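Meredith soup night returns with 21 recipes and a longer table

2010-09-05

Get your spoons ready – soup night is back at the Kerkgate hall! The monthly supper starts again this Thursday at 5, and the list of soups is the longest yet. Neighbors have sent in 21 recipes, from a plain potato and leek to a hot and sour broth that had everybody at the tasting reaching for water and then going straight back for more.

Daranee Boonchu, who started the suppers in her own kitchen in Meredith, says she never expected them to outgrow the house. "We had 11 people the first time and I ran out of chairs," she said. "Now people call me in the summer to ask when the soup is coming back."

The first evening belongs to Willy Verschueren and his split pea, cooked the slow way with smoked ham and plenty of celery root. He puts it on the night before and won't hear a word about shortcuts. Lamai Rojanasak is making a coconut and pumpkin soup with lime, and there will be a mushroom and barley pot for anyone who skips meat.

Bread is coming from the Flevberg bakery again, and yes, that includes the dark rye with caraway that ran out so fast last season. Hildegard Rathjen has promised 18 loaves this time, plus a tray of her cheese rolls.
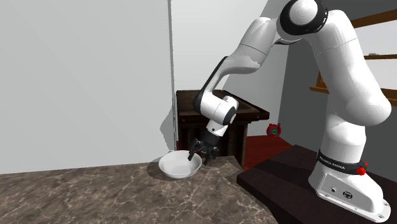

Bring your own bowl and spoon if you can, as the hall has only a small stack to lend. A seat is $5, kids eat free, and seconds are included for as long as the pots hold out. Leftovers go home with whoever brings a jar with a good lid.

The suppers run once a month through December, when the last one turns into a cook's choice evening with all the favorites on one long table. There's still room on the list for new cooks – call Daranee Wannasri at the hall, or just leave your recipe in the box by the door.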